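Projektbericht Viment: Ordnung im Arbeitsraum
Nevzat Kılıçarslan, 17. Januar 2018

3. Durchführung

Die Bestandsaufnahme hat zwei Nachmittage gedauert und 467 Einträge ergeben, davon erstaunlich viele unter "Sonstiges". Die Kategorie war als Notlösung gedacht und ist inzwischen unsere größte. Kabel wurden nach Länge sortiert, bis uns die Geduld ausging - danach nach Farbe, also schwarz.

Die Tische sollten nach jeder Sitzung leer sein. Von 21 Sitzungen gelang das in 5. Am hartnäckigsten waren Plastiktüten. Sie kommen mit Inhalt in den Raum und bleiben ohne ihn zurück, und niemand fühlt sich für eine leere Tüte zuständig, ich auch nicht.

4. Ergebnis

Der Boden blieb das schwächste Kapitel. Auf dunkelgrauem Teppich sieht man jeden Krümel, und unser Reinigungsplan sah den Teppich schlicht nicht vor.
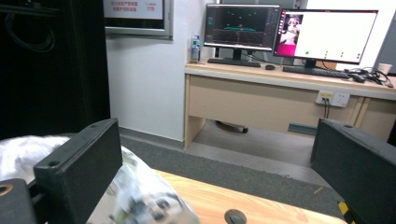
Abb. 2: Weiße Plastiktüte über der Tischplatte, dahinter der Teppichboden mit einzelnen hellen Krümeln.

Für die Fortsetzung im Mai schlage ich einen festen Haken für Tüten vor. "Sonstiges" wird aufgeteilt, vorerst in zwei Kisten.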